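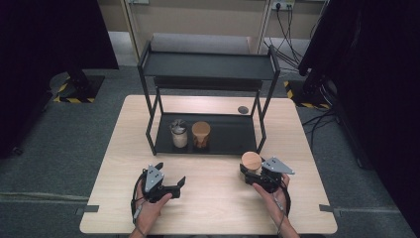

**How often should an office carpet be deep cleaned, and who moves the furniture?**

Posted by Spyros Obradović

We rent 230 square meters of office in Fesdale, all of it gray carpet, in a building from 1874 that leaks dust out of every crack. The contract with our cleaning firm (Grumisano) says "periodic extraction." I asked what periodic means and was told "as needed." I asked who decides the need and got a brochure.

Now they've quoted 195 for the whole floor, desks to be moved by the client. The client is me and a colleague with a bad shoulder. Is that normal? And will once a year do?

---

**Drita Jurić**

I ran cleaning crews for years and wrote a few vague contracts myself, so apologies. Once a year is fine for the edges. Walkways and the strip by the front door want it twice, with August a good month for one of them while half your people are away.

On furniture: most firms shift chairs and bins and clean around desks. Anything with cables or glass on it is yours to clear. Ask for these in writing:

- number of visits per year
- what they move and what they don't
- drying time before chairs go back (I'd allow 4 hours, more with the windows shut)

If they won't put a number next to "periodic," assume the number is zero. 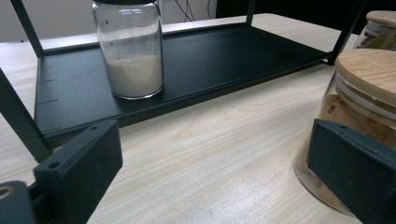
*Black metal shelf with a clear glass jar on the tray.*

The price sounds fair to me if it includes spot treatment. If spots are extra, you'll find you own a lot of spots.

---

**otano_fan**

just buy a machine. we got an Otano secondhand and it paid for itself. smells a bit like dog but so did the office

---

**perić_carpets**

Don't listen to the machine guy, they leave too much water behind and the stains come back up. We're at Perić, two streets over from you, and we move desks. Shoulders included in the price.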